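Thirteen boxes down and my back is killing me

July 26, 2019

So the great book cull is underway. Those of you who've been reading this blog for a while will know I've been threatening to do it since we lived in Drorkham, and possibly before that, and my sister has a running bet with my husband that I'll be buried under the mystery section. Well, she owes him ten dollars. I've started!

I've had shelving on the brain for weeks, too. Open shelves, closed shelves, shelves with backs, shelves without backs. I am a bore at parties.

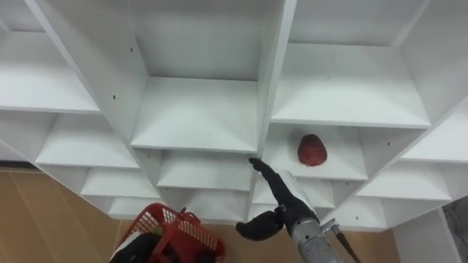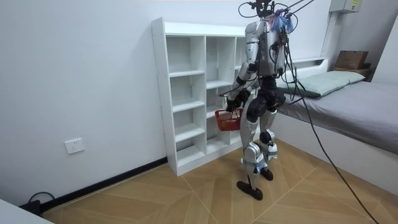
White open shelving, with the first one looking up at the cubbies.

Anyway, the books. I finally made a proper list this spring, using a program called Wedix that my niece put on the laptop for me. You type in the number off the back cover and it fills in the title and author, except when it doesn't, and then you get a Portuguese manual on pump maintenance instead of the Dorothy Sayers you're holding. I fixed most of those. I left one pump manual in because I liked the look of it in the list. The final tally was 3,164, and I read that number out loud in the kitchen and my husband put down his toast.

I would have guessed half that. I think everybody with a lot of books guesses half, the same way you do with how much you spend on coffee. They creep in. There are the ones you buy new, and those you remember, because they cost real money. Then there are the library sale ones at fifty cents each, and the ones people press on you, and the ones from my mother's house that I have never opened but which smell like her hallway. And duplicates, good grief. I own four copies of the same paperback of Rebecca. I must have bought it every time I got on a train.

My first plan was to go by the rule where you hold each thing and see how it makes you feel. That was a disaster. I sat on the floor with a 1970s casserole cookbook and felt wonderful about it for twenty minutes and kept it, and then I felt wonderful about the one under it. By suppertime I had two books in the giveaway box, and one of those was a phone directory.

The second plan came from Yasuo Kamata, and it's the one I'd pass along to anybody. He had the used bookstore in Esik for years (it was called Ebihara, after his wife's family, and if you ever climbed the stairs to the poetry room you'll remember the step that dipped). I wrote to him in a bit of a panic and he wrote back a whole page, in pencil. What he told me was to stop going through the books to find the ones to get rid of. Go through and find the ones you'd pay full price for tomorrow if the house flooded. Pull those first, put them in another room, shut the door, and then look at what's left.

It's a completely different job when you do it that way around! I pulled the ones I'd replace in a heartbeat and it took an afternoon. Just 200. I kept waiting for there to be more. I'd walk past a row of novels I have carried through four apartments and a house, and think, would I buy you again, and the answer was a sort of embarrassed silence.

Now I'm not going down to 200. Let's not be silly. There's the reference stuff, and the garden books, and all the ones by people I know, and my husband's railroad shelf, which I'm not allowed to touch and wouldn't dare. But it did break the spell a bit. Once the ones I love were safe behind a door, the rest stopped looking like old friends and started looking like a lot of paper.

Some things I've learned so far, in no order at all:

Liquor store boxes are the right size. I know everyone says that, and I ignored everyone and used a big one from the new dryer, and it's still sitting in the hall because neither of us can move it. We walk around it. The cat has claimed the top.

Check every book before it goes. I don't mean a flip, I mean hold it by the covers and shake. So far I've found a boarding pass, a pressed fern, a recipe for plum cake in handwriting none of us recognize, a twenty-dollar bill (yes!), and a letter from my college roommate that I'm fairly sure I never answered. I've now answered it. She called me that same night and we were on the phone until eleven.

Encyclopedias are hopeless. Nobody at the thrift store wants them, the library won't take them, the school said no very nicely. I've got a full set from my grandparents in dark red with the gold edges, and I can't bring myself to put it in the recycling, so for now it's holding up the end of the guest bed where the leg went. I suppose that's a kind of use.

Cookbooks should be judged by their stains. If there's no butter on it after ten years I'm never going to make anything out of it. I let go of a whole run of glossy restaurant ones on that basis, and kept a church spiral-bound that's practically glued shut at the lemon bars.

The hardest part has been the books I meant to read. I didn't expect that. Letting go of one I've read is easy enough, I've had the good of it. But the ones I bought thinking I'd be the kind of person who reads a three-volume history of the Byzantine Empire – well, that's a person I'd grown fond of. She was going to learn Italian as well. I put all three volumes in the box, took out volume one, and put it on the nightstand. I'm on page forty. It's pretty good! There's a lot of blinding.

Where it's all going: the nicer hardbacks are off to the hospital sale in September, the mysteries are split between my sister and the lady at the post office, and the kids' books went to the family across the street, who have three under six and sent over a drawing of a horse to say thank you. Or a dog. It's on the fridge. The rest I'm doing in carloads, because if I wait for one big trip I'll start rescuing things from the trunk. I know myself. I already went back for the casserole one.

Next is the question of how to arrange whatever's left, and I could use some opinions. I've always gone by author, with a separate bit for tall books, and the tall bit has gotten completely out of hand. My niece says by color, and I told her she's still in the will but it was close. My husband says by subject, and then wants to argue about whether a biography of a botanist is a plant book. Mr. Kamata's advice at the bottom of his letter was to put them in whatever order they come out of the boxes and leave them a year, and see which ones I go looking for. I'm tempted, though I think I'd lose my mind by the second week.

Let me know what you all do, especially about the tall ones. And if anybody within driving distance of Esik would like three spare copies of Rebecca, one of them with a bite out of the corner (dog, 1998), leave a comment and they're yours.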